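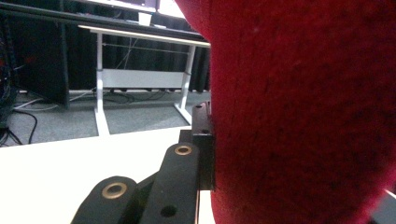
Figure 14.1 A two-armed black gripper close against a soft red surface.

Chapter 14
Chores and the Machine

Key terms: structured task, deformable object, cycle time, intervention, teleoperation

A dishwasher is a machine that does a household chore, and so is a clothes dryer. Both have been on sale for decades and both work well. In each case a person still loads the machine, unloads it, and puts everything away. The washing was automated long ago. The handling was left to people, and handling is the subject of this chapter.

In a factory the line between the two is easier to see. A robot arm that welds car doors meets the same door in the same place all day. Engineers call this a structured task. The door does not bend when it is gripped, and a fixture keeps it from moving. A stockroom clerk putting hats on a store display has a different kind of job. The hats arrive in a box in no special order. Each one gives a little when it is picked up. The clerk turns it the right way, finds a free arm on the display, and moves on to the next without thinking much about any of it.

Objects that change shape when handled are called deformable objects. Towels, shirts, caps, bread dough, and plastic bags all belong in this group. A gripper that closes too hard will crush or drag them, and one that closes too lightly will drop them. The control program also has to deal with the fact that a shirt on a table can lie in more positions than anyone could list.

Consider the trial run by Jondanel, a small distributor of work clothing, in April. The company wanted to know whether one arm could restock a display of knit caps. Thu Quan, who managed the stockroom, timed her own staff first and then the arm. Her staff filled the display in two minutes. The arm needed 30 minutes and asked for help five times. Each request for help is called an intervention. In her report Quan wrote that the arm was "careful and very slow" and that a clerk had to stay within reach of it for the whole trial. Jondanel did not buy the arm, but it agreed to test the next version.

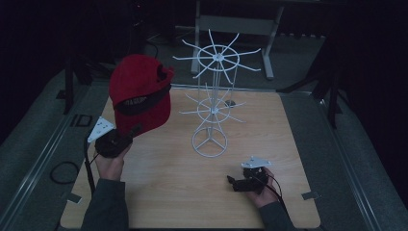 Can a robot be bought today that will do all the housework in an ordinary home?

Machines are sold that do single chores, such as vacuuming a floor or mowing a lawn. A general household robot that can tidy a room, fold the laundry, and put away the dishes without help is not yet an ordinary consumer product.

The Jondanel result is typical in one way. The arm could do every step of the job, and it did the full job poorly. Picking up a cap, turning it, and placing it each went well most of the time. When many steps are linked, small failure rates add up, and a missed grasp early on can spoil everything that follows. Section 14.2 shows how to work out the success rate of a long task from the rates of its parts.

Section 14.1 begins with grasping. Before reading it, choose a chore you do every week and write down each time your hands take hold of something or let it go. Keep the list for use in Section 14.2.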